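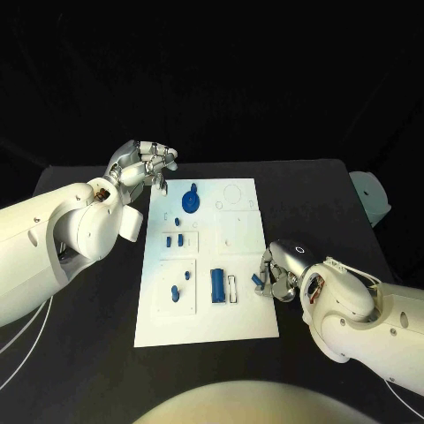 데이터 카드 > 조립·분류 과제

Bråten 부품 보드 세트

Bråten은 흰색 직사각형 보드와 파란색 부품으로 하는 배치 과제의 기록을 모은 데이터셋입니다. 보드에는 부품이 놓일 자리가 가는 선으로 그려져 있고, 작업자는 부품을 집어 해당 윤곽 위에 놓습니다. 관리 담당은 Shiyu Hao입니다.

구성
전체 기록은 1,753건입니다. 이 가운데 117건은 검증용으로 따로 두었고 나머지는 학습용입니다. 두 묶음은 폴더 이름으로 구분하며 서로 겹치는 기록은 없습니다.

보드와 부품
보드는 어두운 색 탁자 위에 세로로 길게 놓습니다. 윤곽선은 큰 원과 작은 원을 포함해 여러 모양이 있습니다. 파란 부품에는 둥글고 납작한 받침 위로 짧은 기둥이 선 손잡이 모양과 작은 원통형 핀이 있습니다. 얇은 흰색 판도 함께 씁니다. 부품의 시작 위치는 기록마다 다릅니다.

과제 유형
place: 부품 하나를 윤곽 위에 놓습니다.
sort: 보드에 섞여 있는 부품을 모양별로 나눕니다.
핀은 비스듬히 잡은 채로 옮겨도 되지만 놓을 때는 방향을 맞춰야 합니다. 윤곽선을 조금이라도 벗어나면 partial로 표시합니다.

라벨
기록마다 task, part, outline, result 네 항목이 있습니다. result 값은 done, partial, fail 중 하나입니다. 두 사람의 판정이 갈린 89건에는 review 항목이 추가되어 있고, 최종 값은 result에 적힌 쪽을 따릅니다.

폴더
kullholm/ 학습용
nallham/ 검증용
labels/ 라벨 파일(CSV, UTF-8)
sheets/ 보드 윤곽 도면(PDF)

도면은 배율 100%로 인쇄해야 합니다. 용지에 맞춤을 켜면 원의 지름이 달라져 부품 받침과 맞지 않습니다.

알려진 문제
- 작은 원과 작은 둥근 윤곽의 라벨이 뒤바뀐 기록이 있었습니다. 버전 2에서 수정했습니다.
- 얇은 흰색 판은 보드와 색이 같아 경계를 찾기 어렵습니다. 판의 위치를 자동으로 추출한 값은 제공하지 않습니다.
- 핀이 손가락에 가려진 구간에서는 part 값을 앞뒤 구간을 보고 적었습니다.

변경 내역
버전 2 (2020년 2월 12일): 윤곽 라벨 수정, review 항목 추가
버전 1 (12월): 첫 공개

라벨 오류는 기록 번호와 항목 이름을 적어 Zireo 저장소의 이슈로 올려 주세요.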